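Medeck edges Amaral as Pearce works late innings

Medeck beat Amaral 3-2 in the second game of their series on 18 Sep 2021, with left-hander Tayla Pearce retiring the last seven batters she faced. The win moves Medeck a half game ahead of Amaral with two games left in the regular season.

Pearce threw 81 pitches over six and a third innings of relief. She came in with one out in the first after starter Teresa Madigan took a line drive off the right forearm. Madigan had faced three batters. She left with an ice wrap and did not return. The club lists her as day to day.

Medeck had not planned to use Pearce in the series. She was down for the opener of the final set at Troruvton, and had thrown a bullpen session of 29 pitches two days earlier. Manager Wiremu Whitcombe said the choice came down to who could get loose fastest.

"We had Elsie for two innings at most and Tayla for five," Whitcombe said. "With eight and two thirds to cover, you go with five first and see where you are."

Pearce inherited runners on first and third. She got a ground ball to second on her fourth pitch, but the relay was late and the run scored. A strikeout on a changeup ended the inning. Amaral did not put a runner past second base again until the fourth.

The changeup accounted for most of her outs. It ran between nine and 11 miles per hour slower than the fastball, and she threw it for a first-pitch strike to five of the first eight hitters. Amaral's lineup is heavily right-handed and had hit left-handed pitching well in September. Against Pearce its hitters put the ball on the ground early in the count and rarely saw a fastball on the inner half.

Amaral scored its second run in the fourth on a leadoff double, a sacrifice bunt and a fly ball to medium right field. The throw home was on line but reached the plate on two hops. That made it 2-0.

Medeck got one back in the fifth. Catcher Nikau Whitcombe, the manager's nephew, walked on six pitches, took second on a ball in the dirt and scored on a single through the left side. The single came on a 1-2 slider that stayed up.

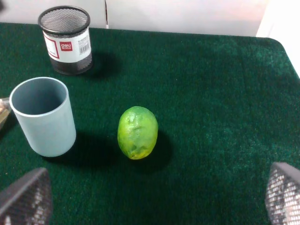
A pen holder, a blue cup and a lime on green felt.

The deciding runs came in the seventh. Amaral lifted its starter after six innings and brought in a right-handed reliever who had worked in each of the previous two games. The first hitter singled to center. The second was asked to bunt, fouled off two attempts, then hit a ground ball that got under the first baseman's glove and rolled into the corner. It was scored a double. The lead runner was held at third.

With the infield in, Nikau Whitcombe hit the second pitch he saw into the gap in left center. Both runners scored. He was thrown out trying for third, and the next two hitters were retired on fly balls.

The play at first drew a short discussion between the umpires and the Amaral bench, on whether the ball had been touched in foul ground. The call stood.

Whitcombe is hitting .281 for the season, with most of the gain coming after a change to his stance in the middle of the summer. He moved his back foot closer to the plate and dropped his hands a few inches. His strikeout rate has come down since the change. His ground-ball rate has gone up slightly, and the coaching staff has been working with him on pitches at the knees.

Pearce left after the seventh inning with the lead. She struck out six, walked one and allowed four hits. One of the two Amaral runs was charged to her and the other to Madigan.

Elsie Baxter pitched the eighth and ninth. She allowed a one-out single in the eighth and erased it with a double-play ball. In the ninth she walked the leadoff hitter on a full count. A bunt moved the runner to second, a pop-up to shortstop was the second out, and a called third strike on the outside corner ended the game. It was her first save of more than one inning this season.

Baxter has changed roles twice this year. She opened as a starter, moved to long relief when her velocity dropped, and has finished games since the previous closer went on the injured list with a sore elbow. Her fastball has recovered about half of what it lost. She now uses a cutter against hitters from both sides, and it was the pitch she used for the final strike.

Amaral left seven runners on base and went hitless in five at-bats with a runner on second or third. Its two runs came on an infield out and a fly ball.

The crowd was announced at more than 200, the largest at the Curnuvex ground this season. The right field bleachers, closed earlier in the year for repairs to the decking, were open for the series and added 50 seats.

Medeck will need a new starter for the first game at Troruvton. Pearce will not be available, and Madigan will be examined again before the team travels. The manager said he would likely split the game among several relievers, with none of them going past the third inning of work. Baxter is expected to be held out of the opener after throwing two innings.

Troruvton is out of contention but has won four of its last six. It has the lowest team earned run average in the league at home, where the fences are deep in both alleys and the infield grass is kept long. Medeck lost two of three there earlier in the season, scoring five runs in the series.

Amaral finishes at home. If the clubs end level, the season series decides first place, and Medeck holds that by one game.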